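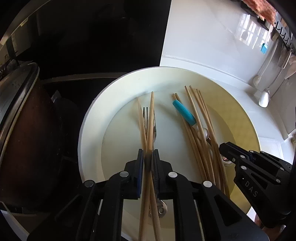 *Chopsticks and a fork in the white basin.*

## About Arnthorpe Cooking School

We teach people to cook dinner. That's been the whole idea since Grethe Lykkegaard ran her first noodle class in a rented church kitchen and had to borrow bowls from next door, and we still get a kick out of it every single week!

These days we have our own place on Prulach Street, with eight benches, a proper pantry and a herb bed out the back that does far better than it should (the mint is winning). Last year 796 people came through our classes. Plenty were complete beginners, a few were retired chefs, and one family booked in for every dumpling night we offered.

Aisyah Sopacua leads our Indonesian and Malay program. Her sambal class fills up first, and she'll happily spend half an hour on the smell of shrimp paste if you let her. Bent Bech looks after bread and pastry, and he's the one to ask about your struggling sourdough starter. Grethe still teaches noodles, broths and anything with a cleaver.

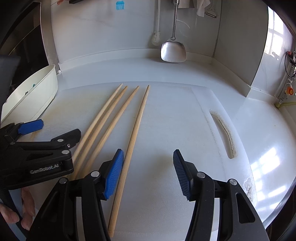
Classes are small and everyone cooks. You'll work in pairs, share a bench and sit down together at the end to eat what you've made, usually with seconds. We write our own recipes and test them on ordinary home stoves, so the flavour you get here is the flavour you'll get in your own kitchen.

We also love our library. Heiðrún Hedegaard has gathered 1,615 cookbooks, many of them donated by neighbours, and you're welcome to come in and browse whenever the front door is open. Bring a notebook! The community cookbooks from small country towns are our favourites, especially the slice and pickle chapters.

Every December we cook a long lunch for the whole street. Past students bring a dish, and there's always far too much rice.

New to cooking? Start with Knife Skills or Weeknight Noodles, and come hungry.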